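共用の机を片づける話

2019年5月28日

先週から、作業部屋の机を少しずつ片づけています。前の記事で「次は本棚のことを書きます」と約束しましたが、本棚はまだ終わっていませんので、今日は机のことを書きます。本棚を待っている方がいらっしゃったら、すみません。

私は日本語で「片づける」と「掃除する」の違いを、長い間よくわかっていませんでした。フランス語では ranger と nettoyer で、別の動詞です。だから本当は私にもわかるはずなのですが、日本で最初に住んだ家の大家さんは、床に本が積んであるのを見て「掃除しなさい」と言いました。私は本を動かさないで、本のまわりをていねいにふきました。次の日、大家さんはもう一度来て、同じことを言いました。それで私は本を一冊ずつふきました。

机の場合も、片づけることと掃除することを同時にしようとすると、途中で疲れます。今回は、一日目に物を動かして、二日目にふきました。三日目に物を戻すつもりでしたが、三日目には半分の物がもう戻っていました。部屋をいっしょに使っている人たちが、使うから戻したのです。それはそれで、どの物が必要かよくわかりました。

木目の机について

部屋の机の中で、私がいちばん好きなのは、赤みのある茶色の木目の机です。つやがとても強くて、天井の明かりがそのまま映ります。朝、部屋の電気をつけると、白い線が何本も天板の上に出ます。初めて見た時は、誰かが水をこぼしたのだと思って、ティッシュを持って走りました。さわったら、ただの光でした。今でも、一か月に一回ぐらいは同じまちがいをします。

つやのある天板は美しいのですが、手のあとがよく見えます。手のあとは、正面から見ると見えなくて、横から見ると見えます。だから私は、ふいたあとで必ずしゃがんで、目の高さを天板に合わせます。机の高さは74センチですから、私の身長だと、しゃがむというより、おじぎの深いもの、という形になります。この形を長く続けると腰が痛いです。

ふき方は、Wenceslao に教えてもらいました。Wenceslao Quintero は私の前にこの部屋の掃除当番だった人で、今は別の町に住んでいます。彼のやり方は次の通りです。

まず、かわいた布で一度、ほこりだけを取ります。
次に、水でぬらして、かたくしぼった布でふきます。
最後に、別のかわいた布で、木目の向きにふきます。

「木目の向きに」というところが、私は好きです。丸くふいても結果はたぶん同じだと思いますが、木目の向きにふくと、少し上手な人になった気持ちになります。彼にメールでそう書いたら、「いや、丸くふくとすじが残るから」と短い返事が来ました。彼はいつもメールが短いです。

布は、Bomard という古道具屋で買ったリネンのキッチンクロスを使っています。店の人は「お皿用です」と言いましたが、60センチ四方で大きいので、四つに折ると手にちょうどいい厚さになります。お皿用の布で机をふくことについて、母に電話で話したら、あまり喜びませんでした。母の家では、お皿の布は白、机の布は青、床の布は灰色と決まっています。私の家では全部同じ色なので、母が遊びに来る8月までに何とかしなければなりません。

洗剤やワックスについては、いろいろな意見があるようです。私は一度だけ、Nekico という店で売っていた家具用のつや出しクリームを試しました。机の裏側に少しぬって、一晩待ちましたが、裏側なのでつやが出たかどうかよく見えませんでした。表にぬる勇気はまだありません。もともと十分につやがありますから、たぶんこのままでいいと思います。

机の上に残した物

物を減らす時に、よく「使う物だけ残しましょう」と言います。私もそう書こうと思っていましたが、最後に残った物を見ると、そうなっていません。

たとえば、明るい色の木の立方体があります。その上に、白と黒の小さなサッカーボールがのっています。私は片づけの時に、ボールと立方体を別々の箱に入れようとしました。ボールは「丸い物」、立方体は「木の物」です。しかし、ボールを一人で机に置くと、転がってどこかへ行ってしまいます。立方体の上に置くと、なぜか落ち着きます。それで、この二つはセットで一つの物だと考えることにしました。立方体はボールの椅子です。

もう一つ、同じような色の、もっと小さい木のブロックもあります。木の種類は知りません。木にくわしい友だちは、においをかげばわかると言いましたが、私がかいでも「木のにおい」としか思いませんでした。日本語にはヒノキとかスギとか、においの思い出といっしょになっている木の名前がたくさんあって、うらやましいです。私の生まれた島にもいい木がありますが、私は子どもの時に名前をおぼえないで、登るだけでした。

小さいブロックは、一度、家に持って帰って、ドアを止めるのに使おうかと考えました。考えただけで、机に残しました。木の物が机の上にあると、手が時々さわりに行きます。冬でもあまり冷たくないのがいいです。角がまだしっかりしているので、まっすぐに置くと気持ちがいい。少しななめに置いてあると、通る時に直したくなります。（直すと、次に見た時はまたななめです。部屋をいっしょに使うというのは、そういうことだと思います。）

奥の台には、黒いキーボードと、白いマーカーペンと、誰かの電話があることが多いです。この台は、上が木ではなくて、銀色のアルミです。木目の机とアルミの台が続いているので、手前は温かい感じ、奥は冷たい感じになります。私は最初、この組み合わせがあまり好きではありませんでした。今は、お寿司屋さんのカウンターと厨房のようだと思って、前より好きになりました。 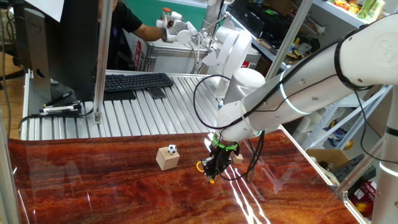

ペンは左、キーボードは右

アルミの台の上は、左に白いペンを2本、右のほうにキーボード、という並びに落ち着いています。私が決めたのではありません。前は缶の中にペンが全部立っていて、誰もその缶から取りませんでした。取っても、書けないペンに当たるからです。

それで片づけの一日目に、ペンを全部、紙にためし書きしました。書けないペンがたくさんありました。日本語では「インクが切れる」と言いますが、ペンによって切れ方が違います。急に何も出なくなるペンと、うすい灰色になりながら長くがんばるペンがあります。私は後のほうのペンに弱くて、なかなか捨てられません。ふたをして、横にして、一日休ませると、もう一行だけ書ける時があります。しかしその一行のためにペンを取っておくと、また缶がいっぱいになりますので、今回は全部さようならをしました。

マーカーペンは横に置くほうがいい、ということも今回おぼえました。立てておくと、インクが下か上にかたよるそうです。教えてくれたのは Avcı という画材店のご主人です。この店は、名前の最後の文字に点がありません。私が「アヴジさん」と呼んだら、ご主人は「だいたい合っています」と言ってくれました。自分の名前を外国で呼ばれる時の、その「だいたい合っています」の気持ちは、私にもよくわかります。私の名字の Hoarau は、日本では毎回違う読み方をされます。病院で「ホアラウさん」と呼ばれて、返事をしないで三十分待ったことがあります。正しくは「オアロ」に近い音です。

話がペンから離れました。

キーボードの前に電話を置く習慣については、意見が二つあります。私は、電話はかばんの中に入れる派です。机の上にあると、鳴らなくても見てしまいます。しかし部屋の人の多くは、キーボードのすぐ前に置きます。そこが「いつもの場所」になっていれば、忘れて帰ることがないそうです。確かに、かばんの中に入れる派の私は、先月二回、かばんごと忘れて帰りました。

溝の掃除

今回の片づけで時間がいちばんかかったのは、このアルミの台です。表面に細い溝が並んでいるので、上からふくだけでは、溝の中のほこりが残ります。ふくたびに、ほこりは溝の中で少しだけ横に移動します。私は最初の二十分ぐらい、ほこりを引っこしさせていただけでした。

いろいろな道具を試しましたので、順番に書いておきます。

古い歯ブラシ。よく取れますが、毛が広がった歯ブラシはだめです。溝より毛のほうが太くなります。

綿棒。とてもきれいになりますが、一本の綿棒で少ししか進みません。途中で、自分は何をしているのだろうと考え始めます。

習字の筆。かわいた筆で、溝にそってゆっくり手前に引きます。これがいちばんよかったです。筆は、昔、市民センターの習字教室で使っていたものです。先生はとてもやさしい方でしたが、私の「永」の字を見て、いつも少しだけ黙りました。その筆がほこりを取るのにこんなに役に立つと知ったら、先生は何と言うでしょうか。

かわいた筆でほこりを端に集めて、それから掃除機の細い口で吸いました。最後に、かたくしぼった布を竹の定規に巻いて、溝に一回ずつ通しました。溝の数は数えませんでした。数えると、残りがわかって悲しくなると思ったからです。

黒いケーブルの下も、忘れやすい場所です。台の手前の端にそってケーブルが通っているので、そこにほこりが集まります。ケーブルは持ち上げるだけで、抜かないようにしました。前に一度、掃除の時に何かのケーブルを抜いて、Wenceslao に静かにおこられたことがあります。彼はおこる時もメールと同じで短くて、「それは、抜かない」と言いました。文法の教科書に出てきそうな、いい文だと思います。

棚と段ボール

金属の棚は、まだ途中です。上の段には色のにぎやかなパッケージがいろいろ並んでいて、私はあれを色の順番に並べたいのですが、反対がありました。色で並べると、次に使う人がどこに戻せばいいかわからなくなるそうです。その通りだと思います。でも私の頭の中では、もう赤から青まできれいに並んでいます。

棚の寸法を測って、合うかごを探しに行きました。ほしかったのは、はば58センチのかごです。店にあったのは、それより少し小さいものと、それよりずっと大きいものでした。店の人がカタログを見てくれて、Predotside という会社のかごなら合うかもしれないと言いましたが、取り寄せになるそうです。色は「生成り」だけだと書いてありました。「生成り」が読めなくて、店の人に聞きました。「きなり」と読むのですね。「なまなり」だと思って、何か食べ物の色かと思っていました。この言葉は気に入ったので、ノートに書きました。

段ボールについては、私は悪い人です。いい箱が届くと、捨てられません。強くて、角がきれいで、文字が少ない箱は、いつか必ず使うと思ってしまいます。それで机の向こうに一つ、二つと集まって、片づけの日が来ると、箱を片づけるための場所が必要になります。今回は、つぶしていい箱と残す箱を分けようと、付せんをはりました。残すほうに付せんをはったのですが、次の日に付せんが全部落ちていました。段ボールには付せんがあまりつかないようです。けっきょく、手で持ってみて、軽くて弱い箱からつぶしました。

つぶした段ボールをひもでしばるのも、私は上手ではありません。十字にしばって、持ち上げると、必ず一枚だけ横から逃げます。近所のおばあさんが、ごみ置き場で見ていて、結び方を教えてくださいました。まわして、くぐらせて、片足でふんで、ぎゅっと引きます。「ぎゅっと」の時の足が大事だそうです。おばあさんの段ボールは、本のようにきれいな四角でした。私のは、まだ少しひし形です。

緑の壁

最後に、片づけと関係がないかもしれませんが、壁のことを書きます。この部屋の奥の壁は緑です。私は部屋の色というものは、壁を見ないで、物を見て決まると思っていました。机の上の物が多かった時は、壁が緑だということをほとんど忘れていました。物を減らしてから、入り口に立つと、緑が見えます。赤茶色の机と緑の壁は、色の名前だけ聞くと少し強いですが、島の祖母の台所も、そういえば似た組み合わせでした。祖母の机はもっと古くて、つやはなくて、ナイフのきずがたくさんありました。そのきずの一つに、私は毎朝、パンのくずを指で入れていました。祖母は何も言わないで、私が学校へ行ったあとに、つまようじで取っていたそうです。これは大人になってから、おばに聞きました。

溝の掃除をしている時に、そのことを思い出しました。祖母に習字の筆を送ってあげたかったです。

コメントで質問をもらっていた「ガラスの机もかわいた布だけでいいですか」ですが、私の家にガラスの机がないので、答えられません。すみません。持っている方がいらっしゃったら、教えてください。アルミの溝については、筆のほかに良い道具があれば、ぜひ知りたいです。つまようじはまだ試していません。

次は本棚のことを書きます。今度は本当に書くつもりですが、かごが先に届いたら、かごの話になるかもしれません。

Maxence Hoarau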